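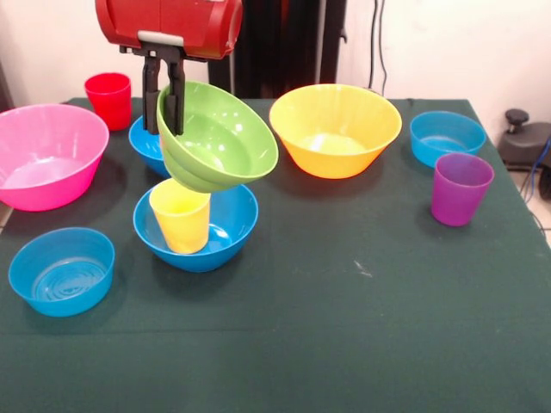 Does resting a sour longer at room temperature make the foam on top more stable? The foam holds better when the egg white is rested cold and the citrus is added last, at least with the four recipes I tried.

Last updated: 16 August 2025
Reading time: 6 minutes

Started the evening with the pisco from Tulalia, the unaged one, and put the aged bottle away so I wouldn't be tempted to mix the two sets of notes. The point of the session was foam and dilution. Flavor was secondary, though I wrote it down where it changed.

Base build for every glass: two parts pisco, one part lime juice, three quarters part simple syrup, one egg white. Syrup is one to one by weight, made yesterday and kept in the fridge. Limes squeezed an hour before the first shake and strained once. The March notes had the juice going in fresh for each drink, which makes the two sessions hard to compare, and I should have copied the old method or changed nothing else. I changed both the juice and the ice.

Ice first. The large cubes from the Budari molds melt slower than the bagged ice, as expected, and they also break up less in the tin. A shake with the bagged ice leaves shards that have to be caught in a fine strainer, and the fine strainer takes some of the foam with it. With the large cubes I can use the coarse strainer alone. The top layer is thicker and the bubbles are a little bigger. I prefer the smaller bubbles, so the coarse strainer is only half a win.

Sequence tests, all with the large cubes:

First glass: everything in the tin together, dry shake, then wet shake. Foam poured as a single layer and separated cleanly from the liquid. It started to pit near the rim early on. The drink under it was sharp and a bit thin.

Second glass: egg white and syrup shaken dry, then pisco and lime added for the wet shake. Thicker foam, but some of the white stayed in strings on the coil of the strainer. I think the white needs the alcohol in there with it to loosen up properly.

Third glass: pisco, syrup and white shaken dry, lime added just before the ice. Best of the night. Tight foam, no strings, and it held its shape until the glass was finished. The lime also read as brighter, which may be the order or may be me wanting the third one to be good.

Fourth glass: reverse shake, meaning ice first, strain, then a dry shake without ice. Tallest foam by a clear margin, and very white. It collapsed from the middle. The liquid warmed noticeably during the second shake, so I would only do this with a glass straight from the freezer.

I tasted from each and poured out the rest. Two full drinks is my limit for a session if the notes are to be worth anything.

Dilution was measured by weight on the small kitchen scale. Tin empty, tin with ingredients, then the strained drink. The scale reads whole grams only, which is enough for this. The tin with the ingredients and the large cubes came to 642 grams on the third glass, and I forgot to weigh the ice separately before adding it, so that number is no use except as a reminder to write the ice weight down first. For the fourth glass I did weigh it: 200 grams of ice in, shaken for 14 seconds. The time is shorter than I would normally give a sour. A longer shake brings the strength down past where the lime is balanced, and then the syrup starts to stick out.

Egg white substitutes were on the list as well. Chickpea liquid gave a foam that looked right and smelled wrong for the first minute. The smell fades, or the bitters cover it. I reduced the liquid on the stove to thicken it and that made the smell stronger without much gain in body. Next time unreduced, straight from the can, low sodium. The powdered white needs to sit in water well ahead of time. I gave it too little and found grit at the bottom of the glass.

Bitters: three drops on the foam, the Slaoui aromatic. It has more clove than the one I used in March and less cinnamon. On a tight foam the drops sit as dots and stay put. On the loose foam from the fourth glass they sank in and left brown holes. Anyone who wants to drag a pattern through them needs the tight foam. I am not going to spend time on patterns.

One side test with the Drestum brandy in place of the pisco, same build, same order as the third glass. It is made from grapes too, but it spends time in oak, and the oak and the lime do not get along. Lemon was better. With lemon and a little less syrup it would be a decent drink, although at that point it is a different drink and belongs on a different page of the notebook. The foam was the same as with the pisco as far as I could tell, tinted slightly tan.

On the difference between the two base spirits, since I keep having to look it up: unaged pisco in the Peruvian style is rested in vessels that do not give it flavor, and it comes off the still at bottling strength with no water added. Most other brandy is distilled stronger and cut with water later. Chilean pisco can be cut and can see wood. The label on the Tulalia does not say much about the grape, but it drinks like one of the aromatic ones – flowers on the nose, short finish. A less aromatic grape would probably do better in a sour, where the lime flattens the top end anyway. I would keep this bottle for drinking neat or with tonic.

Things to fix before the next round. Weigh the ice every time. Squeeze the limes per drink. Chill all the glasses for the same length of time, as the first one had only just gone into the freezer. Write the notes before tasting the next glass – the entry for glass two was written after glass three and I do not fully trust it.

Also out of superfine sugar. The syrup can be made with regular, it only takes more stirring.

The third method goes on the card for now: pisco, syrup, white, dry shake, lime, large cubes, short wet shake, coarse strainer. I will run it once more with the finer strainer and see how much of the foam gets through.

Recent entries
Simple syrup by weight and by volume
Clear ice, second attempt
Aged and unaged pisco side by side
Lime juice after one hour, four hours and a day
Tonic with grape spirits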